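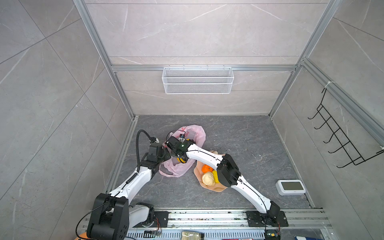

Booth check before recording - two-arm cell, bagging and unbagging task
Site: Conine, bench side
Date: December 2020
Overall: OK to record with comments. 2 items open.

1. Base rail and arm mounts
Pass. Both arms bolted down tight, no rocking when pushed by hand. Mounting plates flat on the rail. Re-torque again in June or after any crash, whichever is first.

2. Cables on arms
Pass with comment. Black corrugated cable on the left gripper loops high over the wrist. OK at this pose, but watch it when the arm folds back - could snag on the elbow. Operator to do one slow full sweep before each session.

3. Loose wires near mounting plate
OPEN. Thin red and black wires by the second plate, to the right of the left base. Need a tie or a cover. Do not leave for next shift.

4. Items in front of the rail
OPEN. Circuit boards, a bottle and bits of packaging sitting on the operator side. Bottle goes first - no liquids near boards, said this last time too. Boards need a tray or standoffs.

5. Frame and posts
Pass. Corner posts solid, back rail solid. No sharp ends found.

6. Back basket and side hooks
Pass. Basket empty, leave it that way for this task. Hook rack on right wall held by a cable tie at the top, fine for now. Hooks stick out into the booth so keep right arm speed low on that side.

7. Emergency stop
Pass. Pressed 3 times, both arms held each time. Reset OK.

8. Gripper to gripper clearance
Pass with comment. Grippers come very close over the mouth of the bag, almost touching. Thats the job, but both operators need to call it before closing. If they bump, stop, look at the finger pads, mark the episode as bad. Dont try to save it.

9. Task items
Pass. Pink plastic bag, peach plate, orange, bun, yellow fruit. Check bag for tears between runs and swap it if the handles stretch. Right arm passes over the plate so nothing taller than the fruit goes on there. Real food gets thrown out at end of day, not eaten.

10. White device by right wall
Comment only. Screen showed nothing readable at check. Keep it against the wall, out of arm reach. Same spot every episode or the sets wont match.

11. Recording
Pass. Stuvosell logger started clean, 2 test episodes saved and played back. Target is 50 good episodes for the Jomero set. Move the plate and bag a little between episodes, hands out of booth and arms paused when you do it. Failed grasps are kept but must be taged, see Ren label sheet.

Sign off after items 3 and 4 are closed. Recheck both before power on.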